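September, late. Kettle on, feet wrecked

Back from Prulham about 4 and straight into the shower, then couldn't face writing this till now. So, quick, before I forget the lot.

The drive up was fine apart from the roadworks past Cornen, one lane and a bloke with a stop sign who looked half asleep. Got to the car park later than I wanted. Frost still on the grass on the shady side. Ute next to me had a kelpie in the tray that barked the whole time I was lacing my boots. Bootlace snapped, naturally. Tied it in a knot and hoped.

Did the full loop this time, 19 kays, not the short one. Track's been chewed up since the rain - big ruts on the fire trail, and the creek crossing at the bottom was over the stepping stones. Boots off, jeans rolled, absolutely freezing. Should of brought the sandals. Wrote that on my hand in biro so I wouldn't forget and then washed it off in the creek filling the bottle.

The climb. Ugh. It's only 1,350 metres at the top but you start low and it all comes at once, that last bit up through the snow gums where the track gives up and you're following tape. Stopped more than I'd admit. Calves going like guitar strings. Two currawongs followed me for ages, obviously after the muesli bar. Didn't get it.

Top was worth it though. No wind for once, could see right across to the dam and the back of Yakubu, still a bit of snow in the gullies over there. Sat on the flat rock and ate my sandwich (cheese and pickle, squashed) and had a think about whether I want to do the overnighter in spring proper or wait till the days are longer. Leaning towards wait. The pack's too heavy as is and I haven't sorted the stove. Almost 1,000 metres of climbing with a tent on my back after a winter of sitting down, no thanks.

Coming down was the worst part, knees. Took the Ballon spur for a change and regretted it, all loose shale and the marker at the saddle's gone. Went left on a hunch. Right hunch. Saw a wallaby and one echidna nose down in a log, completely uninterested in me. First wildflowers out too, little yellow ones, must look them up.

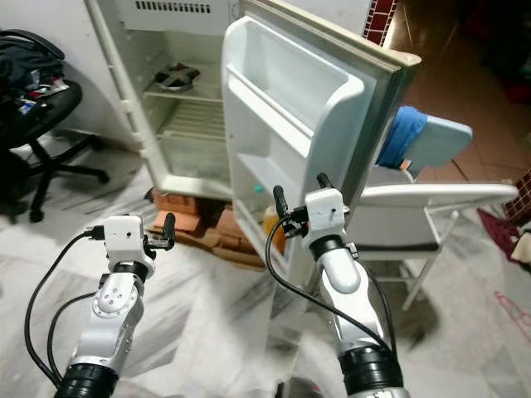

Blister on the left heel, size of a five cent piece, and a toenail that's thinking about leaving. Socks are going in the bin. Starving from the last gate onwards, had the whole drive home planned around eggs on toast, and there's next to nothing in the fridge - a little bottle with a green lid in the door and that's not dinner. So toast on its own, four slices, and a banana that had been up the mountain and back in my pack and looked it.

To do: new laces, proper ones. Sandals in the car NOW so they're there. Ring about the stove part. Stretch, which I won't. Shops tommorow morning, first thing, eggs.

Bed. Can hear rain starting, glad I'm not in a tent.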